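Thu 2 April, bench 2, notes on the open tower

I continue with the old desktop from the Poso lot. Joaquim asked me to write more than last time, so that he and Ayantu can follow without calling me in the evening. The purpose is still the same: we want to have one case where every part can be taken out and put back many times, and every small part has its own place when it is out of the case.

The holder plate for the boards is now up on the rack. Gebremedhin printed it again in March after the first one was too tight. I had some doubt about hanging it overhead, because one must look up to find the slot, but the worktable stays free and this is worth more to me. The plate has five tabs and the boards go upright between them. The blue one stands between the fourth and fifth tab. 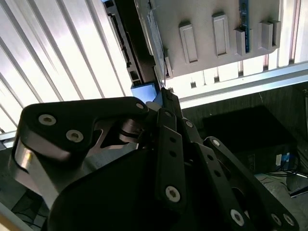
I still want to ask Gebremedhin if the tabs can get a small slope at the entrance. With a straight edge the board must arrive very exactly, and if it is turned even a little, it touches the tab with its components. I would prefer that it touches with the bare border. He has the drawing under the number 616, please do not make a new number for such a small change.

Then the tower. I lay it on its side on the slats with the interior facing up. In this position the memory modules and the expansion card are easy to reach. The cooler is off and the processor stays in its socket. Please do not touch the top of it with the fingers, and do not put the cooler back before we have new paste. Snædís has ordered it from Rimetti and she expects it next week.

The cables are my biggest trouble. The yellow bundle from the power supply wants to go to the middle of the case, exactly where the hand must pass. I tried to push it towards the wall and it came back. Robel proposes a soft tie at the place where it leaves the supply. I agree with this, but the tie must be one that opens again. The thin red cable on the left side makes no problem, so leave it where it is.
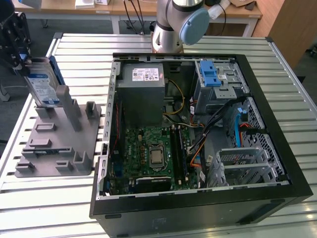

*Tower on its side, panel off, memory in, no cooler.*

About the drive bays: the blue latch on the cage is stiff. I have pressed it 17 times this morning and it did not become better, so it is not only dust. Maybe the spare cage from the Woltanau machine has the same latch, I will look. The silver bracket in the other bay I put in at an angle for now. When it is fully straight, I have difficulty to get it out again.

Still open:

- ask Gebremedhin about the slope on the tabs
- soft tie for the yellow bundle (Robel)
- compare the latch with the Woltanau cage
- labels for the SATA cables, both ends
- find out who has the 4 short case screws, they were in the Gebretsadik tin and the tin is now empty

Ayantu, if you work here tomorrow before me, leave the side panel under the table and do not close the case. I want to begin with the memory modules.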